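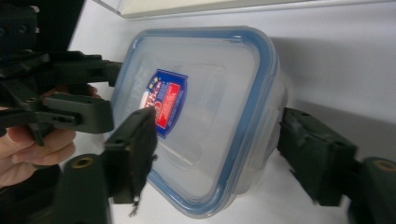 Karneo Listening Set for Church Meetings and Conferences

I started stocking the Karneo after a diocesan study weekend in Skikberg where half the hall was following the talks in one language and the other half in another, and the poor interpreter was whispering to a huddle of people in the back pew until her voice went. I'd gone along to sell hymn book trolleys (I still do, see the furniture page) and came home thinking there had to be something better that a parish could afford. There are very grand systems with booths and cabling and a man in a van, and if you're putting on a big congress you should hire one of those. For a synod, a visiting missionary or a bilingual Mass, the Karneo does the job and it fits in the boot of a small car.

You get one transmitter with a clip-on microphone, 10 receivers with earpieces, a mains charger and a carrying bag with a shoulder strap. The interpreter wears the transmitter and everybody else wears a receiver round the neck on a cord. There is one dial for volume and one switch for the channel, and I've watched people well into their eighties get the hang of it before the opening prayer was over!

Extra receivers can be added whenever you like. All of them pick up the same transmitter, so there's no pairing or fiddling, you just set them to the same number. If you want a second language going in the same room, buy a second transmitter and put it on another channel. There are 7 to choose from, and I'd leave a gap between the ones you use, as neighbouring channels can bleed into each other a bit in stone buildings.

On range, I tested mine in the big church in Gorkport, which has a long nave and pillars like tree trunks. It was clear all the way to the west door, and I lost it when I went down the crypt steps. Thick walls are thick walls. If your overflow room is across a courtyard, ring me first and I'll lend you a pair to try.
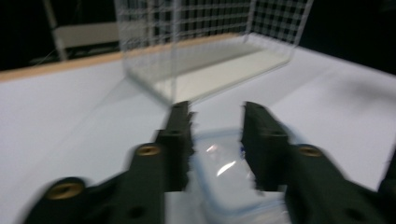 Batteries are the thing people ask me most about. The receivers run for roughly 13 hours on a full charge, so a whole day of speakers with coffee and vespers at the end is no trouble. The transmitter doesn't last quite as long and I'd put it on charge over lunch. The charger in the box is made by Phùng, and it's a good solid one with a light for each receiver. Please don't use an old one out of the vestry drawer – the plug may fit but the voltage probably won't, and I can't replace receivers that have been cooked that way.

It's also handy for things I hadn't thought of. One hospital chaplaincy bought a set for its ethics study days, where they have doctors and clergy round the same table and several of them hard of hearing. Another customer takes hers on pilgrimages so she can lead the rosary while walking without shouting over the traffic. It isn't a replacement for a proper induction loop, though, and it won't work with the T setting on a hearing aid unless you order the neck loop, which is listed separately under accessories.

The earpieces hook over the ear and come with foam covers. The covers do wear out, and for hygiene's sake you'll want fresh ones between events. I sell them loose in small bags, or in a box of 1000 if you're a retreat house and never want to think about them again.

Every set is guaranteed against faults, and I do the repairs myself at the Gorkport workshop, usually while you wait if you bring it in before lunch. Postage is included on full sets but not on single receivers. Parishes can pay on invoice. I also keep a couple of sets for hire, but they go early for November, when all the clergy conferences seem to land at once, so please get in touch well ahead if that's when yours is.

Spare cords, belt clips and microphone windshields are on the next page.

Page last updated Thursday, August 26, 1999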